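Início | Projetos | Relatórios | Contactos

18 jan. 2020, equipa Zondura

Boas notícias: o contador de impulsos Idell passou os 1000 ciclos sem perder um único!
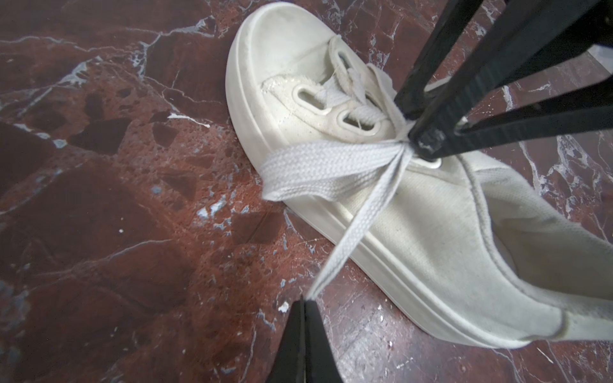

Também fechámos o isolamento das 3 saídas, e a Drekel já recebeu as placas. 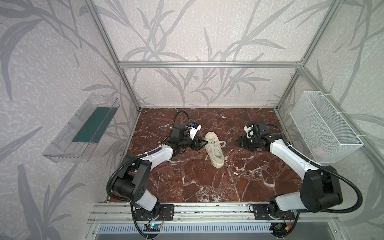 Foto: Zondura

Faltam 7 relés, que chegam com a próxima encomenda.

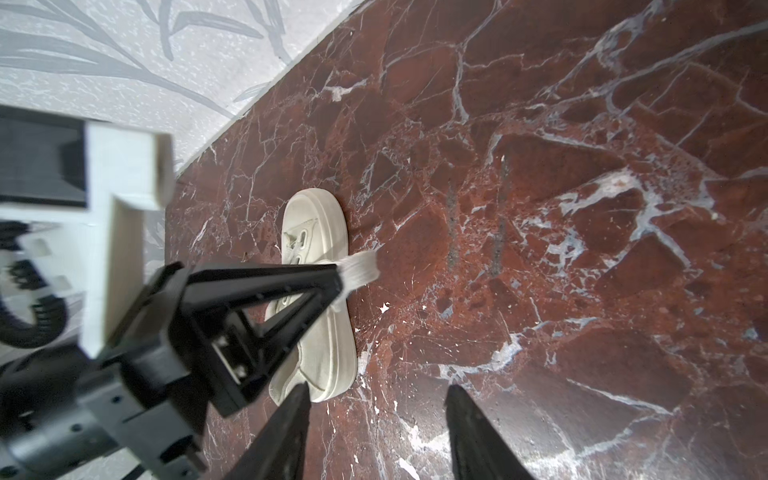

O ensaio de ruído na linha correu muito bem, com 131 horas seguidas de registo. Gostámos tanto que o relatório vai ter capa a condizer com o mármore castanho-avermelhado, de veios brancos. Até setembro ligamos o quadro da Nakamura.

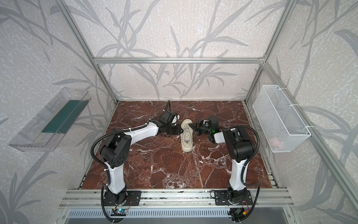
Estrutura em perfil de alumínio, painéis com folhas

© Zondura | Voltar ao topo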